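Koubek workshop notebook
Flower handling task, collection for Jorora
May 20, 2020

Purpose of the session: to gather 40 demonstrations of stem picking for the Jorora training set. The plan allows 18 episodes with single stems and leaves the remainder for mixed arrangements.

Single stems. The gripper was opened before each episode and the stem brought between the fingers. Operators are reminded that the wrist view must be checked at the start of every recording, as a long stem crosses most of it and may hide the tray. 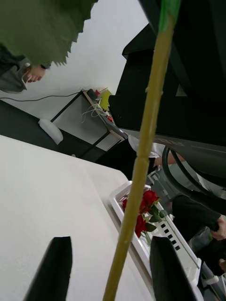
Wrist view, gripper open, stem between the fingers. Roses in the white tray.

Labels follow the Bunetti sheet: approach, grasp, lift, place. Episodes with a person's hand in view are to be kept and marked "assisted". They are not to be mixed with the unassisted set before review.

Mixed arrangement. Four red roses and one blue hydrangea bunch were laid on the white table between the 2 arms. Stems should point in differing directions, and the layout is to be changed between episodes. Both grippers start clear of the flowers.
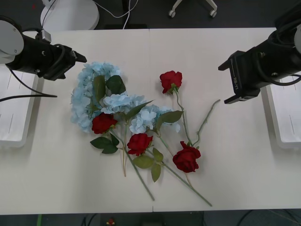
Outstanding items

Agree with Clakel whether leaves touched in passing count as contact.
Confirm the file limit of 2000 frames per episode.
Add a label for bare stems, which the present sheet does not cover.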